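So the old workstation is finally on the operating table, and by operating table I mean the folding one in the spare room that used to hold my sewing stuff. It's been whining at me since January. Every time I opened more than two programs the fan took off like a hair dryer, and I'd just turn the music up and pretend it was fine (my usual approach to car noises too).

I bought this thing secondhand from a shop called Ochoa, back when I was doing layout work at home and needed something that wouldn't choke on big files. It weighs a ton. Getting it down off the shelf and laid over on its side was honestly the hardest part of the whole project, and I did it in socks, which I don't recommend on a wood floor.

What finally pushed me was a little temperature program called Fetisel. It said 63 degrees Celsius with nothing running! Just sitting there! I asked on the Wememum forum and got 17 replies in one evening, almost all of them telling me to open it up, clean it out and redo the thermal paste. One person told me to throw it in a lake.

I love how these older office machines come apart, though. Everything has a latch or a lever, and the good ones are in bright colors so you know where to put your fingers. My last home-built PC was 32 screws and a lot of bad words. I did still lose a screw to the carpet in the first ten minutes - it's in the vacuum now, I'm pretty sure.

The paste is the part that makes me nervous. People argue about it like it's barbecue: pea-sized dot, thin line, big X, spread it with an old gift card. I've got a tube of Murnik and a stack of coffee filters for wiping, and I'm going with the dot.

A new computer with the same kind of muscle would run me at least 400 dollars, so it's worth one messy afternoon to me. And I'm kind of having fun, if I'm being truthful. There's something nice about having the lid off and all the guts right there.
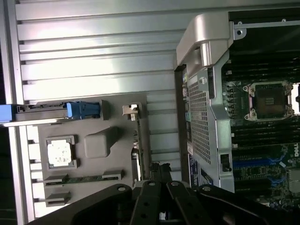 Anyway, I still have to decide about memory while I've got it open. I keep going back and forth. More would be nice for the photo stuff, but I said this was going to be a cleaning project and I know how I get. If you've upgraded one of these old towers, leave me a comment and tell me if you noticed any difference. I'm off to find more coffee filters.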